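Progress report to the Dalberg Fund for Small Places
Plokthorpe Visitor Trail, second reporting period
Prepared by Svitlana Yatsenko, project coordinator
April 21, 2026

1. Where we are now

The trail is open from the railway station to the old harbor office, and visitors can walk this part without asking anybody for help. The second part, from the harbor office up to Starkgate, is marked but not yet open to the public, because the stone steps behind the rope works still wait for a handrail. In the application we promised the full route before the summer season. I believe we can still keep this promise, but the margin has become small and I explain the reasons in section 3.

Of the 17 information boards in the plan, the ones on the lower route are all in place. The boards for the upper route are printed and stored dry in the cellar of the town library. We did not want to put them up too early, as people would then follow them to a closed gate.

Miroslava Skoryk wrote the texts for the boards. She shortened them two times after we tested them with visitors in the autumn. Our first versions had too many years and too many names of mayors. The board at the fish market now begins with what was sold there and at which hour the bell was rung, and people stay in front of it longer. Some local readers have complained that the mayors are missing. We have put them in the printed booklet, on the inside of the back cover.

2. The guided walks

We started the guided walks in March, with three guides. The walk takes two hours at an easy speed and ends at the Oláh bakery, which gives each guest a small seed cake. The bakery does this at its own cost until the end of the season and has asked us to discuss it again after that.

In the first month 67 guests joined a walk. Our goal for the first month was lower, so we are satisfied, but I must add that one group was a choir who came together and who would perhaps have visited the town in any case. Without the choir we would be very near the goal.

The price is 8 euros for adults and nothing for children. We discussed a lower price for residents. Tormod Björklund, who leads the guides, was against it, as he would have to check addresses at the meeting point while the other guests stand in the wind. We decided to hold one free walk for residents in each season in its place, and the first one was full.

Guests wrote their comments on paper cards. Most of them praise the guides and the view from the sea wall. The criticism repeats itself: there is no toilet between the station and the harbor office, and the meeting point is hard to find when you come by bus. For the second problem we have painted a blue circle on the pavement in front of the station kiosk, with permission from the town. The toilet is a longer matter. The harbor office has one, but it is locked outside of office hours, and the walks on holidays are exactly outside of these hours. We have asked for a key and we have not received an answer yet.

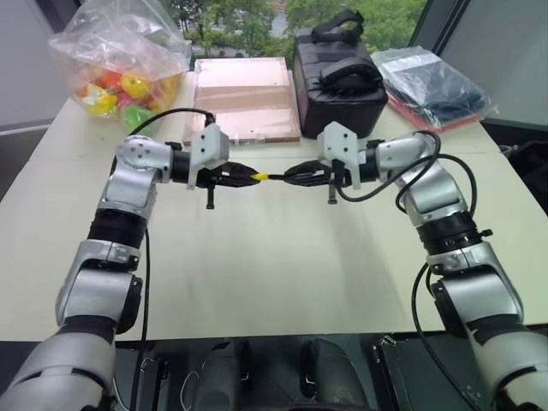
The guides have also asked for a second training day, this time outdoors. The first training was held in a room with slides, and it did not prepare them for the corner at Tanner Lane, where delivery vans turn and a group must stand close to the wall. Tormod will hold the new training on the route itself, with one stop at each difficult place. We can pay for it from the training line without any change to the budget.

3. Delays

The handrail is the main delay. The steps behind the rope works are a protected structure, so the holes for the posts may not be drilled in the old stone. The metalworker has made a second drawing in which the posts stand in the ground beside the steps. This drawing was sent to the heritage office, and they answered with two questions, one about the color and one about the depth of the foundation. Ivars Grigaitė has replied to both. He speaks with the office every week and his impression is good, but we have nothing in writing.

If the permission comes before the middle of May, the upper route can open on time. If it comes later, we propose to open it by the road for the first weeks. The road is longer and less pretty, and it misses the rope works completely, but it is safe and has a pavement on one side. Please tell us if the Fund would accept this as a temporary solution. We would need one extra board for it, of the simple kind.

The second delay is smaller. The audio version of the trail was planned in three languages, and we have it in two. The speaker for the German version became ill and lost her voice for some weeks. She has recovered and wishes to do the work, and we prefer to wait for her - she grew up on the harbor street and pronounces all the local names correctly.

4. Printed map

We printed 3000 copies of the folding map. They lie at the station kiosk, the library, both hotels and the camping site. The camping site asked for more already after two weeks. The hotels have hardly used theirs, and when Miroslava visited them she found the maps in one hotel still in the box, under the reception desk. They now stand on the desk, in a holder which we bought for this purpose.

There is one mistake in the map. The path to the bird hide is drawn on the wrong side of the stream. It does not lead anybody into danger, but two visitors have told us they walked back and forth in wet grass for some time. We will correct it in the next printing. Until then there is a small notice at the bridge.

5. Money

The spending follows the plan with two exceptions. The boards were cheaper than the offer, as the printer could use one size for all of them. The handrail will be more expensive, since the new drawing needs more metal and more digging. We ask for your agreement to move the amount saved on the boards to the handrail. By our calculation it covers the difference. Mwajuma Mollel keeps the accounts, and her tables are attached with copies of all invoices above the limit you gave us.

We have not yet used the line for advertising. We wish to wait with this until the upper route is open, so that we do not advertise half of a trail.

6. Next steps

Until the next report we plan to do the following:

Fix the handrail and open the route to Starkgate, or open the temporary route by the road.
Put up the remaining boards.
Hold the outdoor training for the guides.
Record the German audio version and place it on the website.
Get a key to the toilet, or find another toilet.

We would also be glad to receive a visit from the Fund during the season. The walk with Tormod is the best way to see what has been done, and good shoes are enough for the lower part. Mwajuma and I can meet you at the station. Please write to us some days before, so that we can keep places for you, as a group is limited in size and the walks on holidays fill early.

Questions on the accounts can go directly to Mwajuma. For all other matters, please write to me.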